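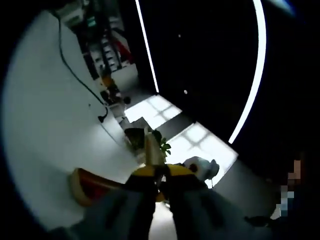
Chapter 7
Planning and Paying for Equipment

The price on a quote is the part of an equipment budget that most students notice first, and it is usually the part that changes least. The costs around it are harder to see. A gripper has to suit the parts it will hold, a table has to be large enough for the work and whatever else collects on it, and cables need a route from the outlet to the device. With a hand-held gripper, two fingers reaching toward a tan wedge take up only a small share of the space, while the white tabletop beside them also carries a cable with its connector and a few other objects, with shelving beyond. Each of these items was chosen, bought and given a place by someone, and each belongs on a line in the plan.

This chapter covers the period before the purchase order is signed. Chapter 6 dealt with measuring a task and deciding which steps could be automated. From here on we assume that decision has been made and that the buyer has a written description of the task, including part sizes, weights and the rate of work expected.

7.1 Three kinds of cost

We will sort spending into purchase costs, setup costs and running costs. Purchase costs are paid to the supplier for the equipment itself. Setup costs cover delivery, mounting, wiring, guarding, training and the hours your own staff spend on the installation. Running costs repeat: replacement finger pads, service visits, software licenses, power and floor space.

Setup costs are the most often left out of a first draft. Staff hours feel free to the department that already pays the salaries, but the hours are taken from other work and should be priced at the normal rate.

7.2 The Dillholm case

We will return several times in this chapter to Dillholm, a packing shop that wanted a gripper for sorting small molded parts. Gil-soo Ki, the production planner, asked two suppliers for prices. Lernitia quoted $1,022 for the gripper alone. Perić quoted $1,274 with a mounting plate, a spare set of finger pads and a connecting cable.

On the purchase line, Lernitia was cheaper by $252. Ki then asked Lernitia to price the missing items separately. The plate and pads were in stock, but the cable was a special order with a wait of 3 weeks. The shop had planned its changeover for September and could not move it.

Ki chose Perić. Note that the decision rested on a date as much as on a price - a buyer with a looser schedule might have chosen the other way and been right to do so.

7.3 What to ask for in a quote

Ask every supplier to answer the same list, in the same order. At a minimum the list should name the included parts, the delivery time for each, the length of the warranty, the price of wearing parts and the person to call when something stops. A supplier who leaves a line blank should be asked again in writing.

Key terms: purchase cost, setup cost, running cost, lead time, wearing part

Before reading on, find the worksheet for the Brarkirach plant at the back of the book. You will fill in its first column in Section 7.4.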